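List home | Threads | Older | Newer | Search this list

Re: How many demonstrations before we try training?

Hello all,

Sorry for the slow answer, I have been up to my elbows in recordings since lunch. A message from earlier in the thread:

> We have two of the hand-held grippers at Diltdale now and are keen to
> begin. Is there a sensible number of examples to aim for before a first
> training run? And do you keep the fumbled ones, or throw them out?

Lovely to hear you are starting! For our first task at Urville (picking up a card sleeve and dropping it in a tray) we trained on 139 examples, far too few, and then kept going in batches. The whole Letow set now stands at 3652, spread over 14 tasks, and I would still call a couple of those thin. My advice is to do a small run early anyway – you find out very quickly whether your recordings are any good, and it is much nicer to learn that after one afternoon than after a month.

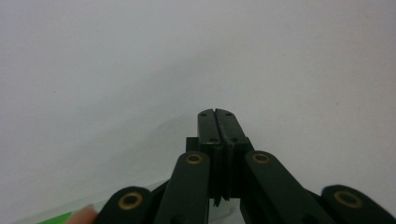

As for fumbles, we keep them if the person recovers and finishes the job. A slip followed by a second try is useful to learn from. We drop the ones where somebody gave up, sneezed or started chatting halfway through (I am the worst offender there).

Do begin every example with the jaws in the same state, open or closed, and write down which you chose. We changed our minds in December and spent ages sorting the old ones from the new. Vary the starting place too, and share the work between several people, as we all have our own little ways of reaching for things. And stop for tea! After roughly 45 minutes my own hands get lazy and it shows in the recordings.

I can send the Cormier labelling sheet if anybody would like it – it is only a plain table, but it has saved us some muddle.

Warm wishes from Urville

Comments (3)

Yes please to the labelling sheet. We have been using file names and it is a mess.

Do you label the recovered fumbles separately, or just leave them in with the rest?

Same question as above. We tagged ours and then never used the tags.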